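Ticket: Calendar sync blocking open nights on two listings
Property: Brernlow Cottages, units 2 and 27
Channel manager: Gusent
Status: Waiting on customer

Sat 5 February

Guests can't book either unit on our own site for any night before the end of the month. Both calendars show as full. On the Akon listing the same nights are open, and I took a booking there this morning for unit 27 without trouble. The other cottages are fine.

Things I tried before writing in: removed the Akon calendar link from unit 2 and added it again, cleared the cached rates, logged out and in. The link shows a green check and says it synced. Nights still blocked. Unit 27 I left alone so you can see it as it was.

I also looked for a manual block. There is one from November, when the water heater was being replaced, but it has an end date and that date is past. The minimum stay is 18 nights on the winter rate and three on the regular one. I don't know if that matters.

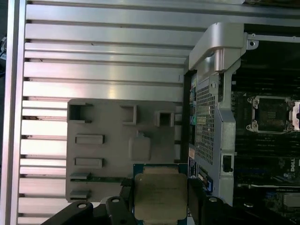 Yiğit Tuncer: It does matter. The winter rate is still set as the default on both units, so any gap shorter than the minimum stay gets closed on your site. Akon ignores that field and uses its own rule. Please go to Rates, open Winter Long Stay, and uncheck "Default for unit." Then run a full sync — the quick one skips rate rules.

Done for unit 2. Full sync took a while and came back with more than 200 changes. Nights are open now and the price looks right. On unit 27 the box is grayed out and I can't uncheck it. My login is the manager one, and Trevor has the owner login. Will try again from his account and post here.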